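Household and Workshop Tips: Getting a Car Ready for a Long Fall Color Drive

Most scenic routes in October are driven slowly, uphill, with the windows going up and down and long gaps between gas stations. The preparation takes one evening at a workbench and a second, shorter session in the driveway. The notes below assume an ordinary passenger car, a basic tool kit, and a route of one to three days.

Tires first

Check pressures in the morning before the car has moved. Use the figure on the label inside the driver's door frame. The number molded into the tire sidewall is a maximum and has no bearing on daily use. Pressure drops as the air gets colder, so a car set correctly in August will usually read low by October. Correct all four, then check the spare, and write the readings on a strip of masking tape inside the glove box door.

Wet leaves on a curve behave much like ice. Measure tread depth in the main grooves at the inner edge, the center and the outer edge. If the inner edge is clearly lower than the rest, book an alignment check before the trip.

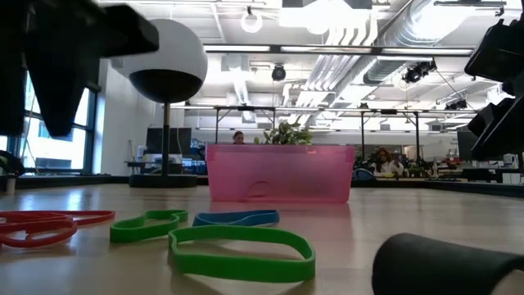 Glass

Low sun does more to spoil a view than cloud. Film on the inside of the windshield is the usual cause, and it builds up from plastic trim over the summer. Clean it with two microfiber cloths, one damp and one dry. Wipe the inside in vertical strokes and the outside in horizontal strokes; any streak that remains will then show which side it is on. Do this in shade. Household glass cleaner with ammonia should be kept off tinted film.

Wiper blades should be wiped along the edge with a cloth and plain water until the cloth comes away clean. A blade that still skips after cleaning needs replacing. Fill the washer tank with fluid rated for freezing temperatures if the route goes above 800 feet or starts before sunrise.

Maps and paper

Phone coverage is poor on many forest roads. Download the map area at home, then carry a paper map as well. Fold it so that the day's section faces out and put it in a clear document sleeve. The zippered type sold by Tivunex holds a full state sheet without forcing the folds. Mark fuel stops in pencil. On the Mandgate loop, for instance, there are 44 miles between pumps, and the second station closes at 6 p.m. 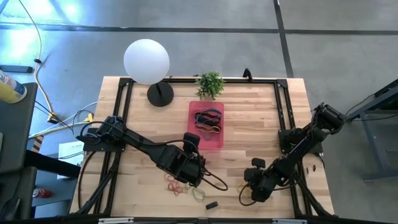 A pencil line also lets you move a stop when the color is running late. Leaves at the higher end of a route may be down a week before the valley has turned, and a plan that runs from high ground to low usually gives the better afternoon.

Packing the trunk

Heavy items go low and against the rear seat back. Coolers, water and tools belong there. Coats go on top, where they can be reached without unloading. Line the floor with a rubber mat or an old shower curtain; boots come back muddy from every overlook.

Keep one open-topped crate for things used at stops: binoculars, a thermos, a folded blanket, paper towels. Fix the crate with a short strap to the cargo loops. For bundling small items, flat bands hold better than cord and leave no knots to undo with cold fingers.

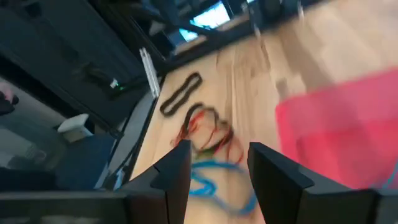
Holub writes that the crate should ride behind the passenger seat on any car with a sloping hatch, having had one tip over twice on the grade above Cisholm. The point is fair for hatchbacks. In a sedan the trunk position is still preferable, as long as the strap is short.

Food and drink

Freeze water bottles flat the night before and use them in place of loose ice. They keep the cooler dry and can be drunk on the second day. Leave an inch of space at the top of each bottle. Preheat a vacuum flask with boiling water for five minutes, empty it, then fill it with coffee. Skipping the preheat costs a noticeable amount of heat by noon.
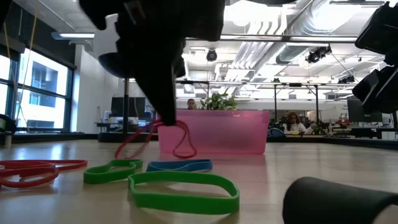

Sandwiches travel best in a rigid box with a sheet of parchment between layers. Put tomatoes in a separate container and add them at the stop.

On the road

Downshift on long descents and stay off the brake pedal between curves — automatics have a low or manual position for this. The summit pullout on the Mandgate loop is at 1819 feet, and the descent from it is steep enough to heat the brakes of a loaded car. Pull fully off the pavement to take photographs. Avoid parking over deep dry leaves, as the exhaust system can set them alight.

Afterward

Lift the hood and clear leaves from the cowl below the windshield, where they block the drains and let water into the cabin air intake. Check the cabin filter while you are there. Rinse the wheel wells, empty the crate, and dry the cooler with its lid open overnight.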